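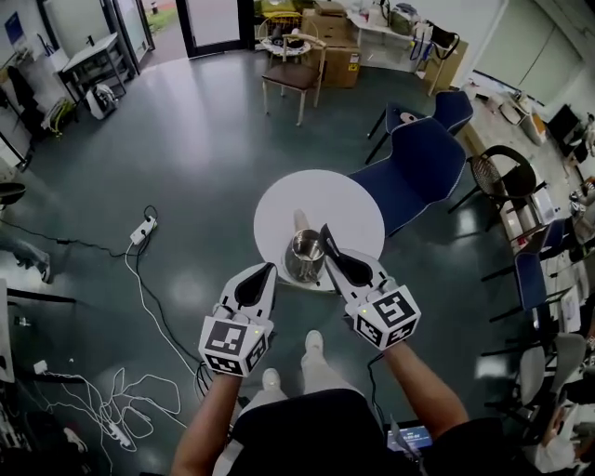 Kollon Tabletop: pots and small items on a round table

Version 2 of the card. Last edited Friday, July 11, 2025.
Maintainer: Renji Higuchi, Wendham site

Summary

Kollon Tabletop is a set of short recordings of everyday handling tasks done at a round white table: placing a pot, moving a small item next to it, putting things back. The set holds 1,637 clips. This card covers the objects, the table, the surrounding room and the labels. File formats and loading code are in the Plarkatard repository, under docs/loading.

Contents

clips/ one folder per clip, numbered from 00001
labels/ one text file per clip, same number
objects.csv list of objects with short names
rooms.csv list of rooms and furniture notes
splits/ train, validation and test lists
CHANGES corrections by version

Task groups

place: an object is picked up and set down on the table at a new spot.
pair: two objects end up side by side.
clear: the table starts with objects on it and ends with none.

Every clip belongs to one group. A clip that was stopped early keeps its group and gets the flag "partial". There are 435 partial clips. They are left out of the test list but remain in train.

Objects

The main object is a stainless steel pot with a rounded body. It is labeled "pot" everywhere, including clips where it holds something. The steel is reflective and picks up the color of whatever is near it, so do not use color to find it. Shape is more dependable.

Small objects are labeled by shape and color, for example "beige cylinder". We don't use product names. If two small objects share a label in one clip, the one nearer the person at the start gets the suffix _a and the other gets _b.

An object touched by accident is listed under "contact" in the label file. An object moved on purpose is listed under "moved". One object can be under both.

Table

The top is round, white and plain. Near the edge of the view it looks more curved than it is, owing to the wide lens. Positions are given relative to the person: front is the edge closest to them, back is the far edge, left and right are the person's own. There is no fixed zero angle. An earlier version tried to use one and the numbers drifted whenever the table was turned, so they were dropped.

Distances are not given. Use the words in the "where" field: front, back, left, right, center. Combinations such as front_left are allowed.

Room

The room was in ordinary use and was left as it was. Expect chairs, cables, boxes and a desk with bags on it in the background. The main furniture in the Wendham room is:

navy upholstered chairs, label chair_navy
wooden chair with a brown seat, label chair_wood
round black stool, label stool
white desk, label desk
small white side table, label side_table
cardboard boxes, label boxes
white fan, label fan

The floor is dark teal and glossy. It shows light reflections that can be mistaken for small bright objects, and the automatic pass made this error often. Corrected entries carry "floor_fix" in the label file. White power strips and loose cables are labeled "power" as a single region, without separating one cable from another.

Chairs get moved between sessions. Do not assume that chair_navy is on the same side of the table in two different clips. A glass door leads to a lighter area outside, and the brightness near it changes with the time of day.

Clips from the Čierny room use the same labels where the furniture matches. Anything else there is labeled "other".

Labeling

Each clip was labeled by one person and read over by a second. Where they disagreed, both readings were kept in the "alt" field and the first was used for the splits. Most disagreements concern the moment a place ends. Our rule is that it ends when the object stands on the table with nothing touching it.

Known problems

The 3 clips listed in CHANGES under "swap" have left and right reversed in the "where" field. The video is correct.

Some pair clips from December use "can" in place of "beige cylinder". Treat "can" as an old spelling of the same label.

In objects.csv the pot has a blank "height" column. It was not measured before the card was written.

The boxes region is often too large and takes in part of the desk next to it. Don't use it for measuring overlap.

Splits

Splits are by session, so clips recorded back to back stay in the same list. If you make your own, do the same. The table layout changes little within a session, and a random split puts nearly identical starting positions on both sides.

Reporting errors

Open an issue in the repository with the clip number, the field and the value you think is right. Send one issue per clip. Corrections go into the next version and are noted in CHANGES with the clip number.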